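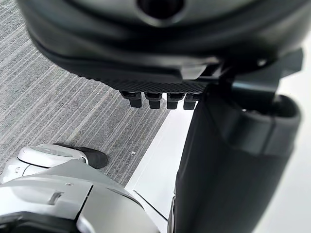
Room 9, Stisham. White at the far right edge, dark grey and black across the top.

Room safety check, 8th August
Checked by: Neelam Rathore
Copy to: Dean Pearce

Walls and paint: OK
I went looking for scuffs and came away pretty happy! There's a little chip near the light switch (old news, it was on the July sheet too) and I've left it for whenever the painter's next in. Dean, the colour code is on the tin in the store cupboard.

Lighting: OK
All tubes working, no flicker. The diffuser at the back has a few dead moths in it, so if anyone's up a ladder anyway, please give it a shake.

Power points and leads: NEEDS ATTENTION
Two things. The double outlet by the door has a cracked faceplate, and I've taped it over and put a tag on it, so please don't peel that off. And someone has plugged one power board into another again. I separated them and moved the second to its own outlet. Toon, have you got any longer leads at your end?

Floor and walkways: OK, with a grumble
Clear all the way to the door. The mat still curls up at one corner and I caught my toe on it (again), so I'd love a heavier one. Pentti reckons Ririk stock them.

Fire extinguisher: OK
Gauge in the green, pin in, tag in date. The sign above it has slipped and wants re-sticking.

Exit door: NEEDS ATTENTION
Opens fine but doesn't latch unless you give it a proper shove. Job 309 is in for the closer. I tried it with the window open and it was worse.

First aid kit: TOPPED UP
We were nearly out of the small plasters, so I've put in a box of 100. Eyewash is good until next July. Still no tweezers, and I'm fairly sure I bought some!

Bins and rubbish: OK
Emptied. Cardboard was stacked beside the recycling, so I flattened it and took it down.

To do before the next check:
Faceplate by the door – Dean
Longer leads – Toon
Heavier mat – Pentti
Tweezers – me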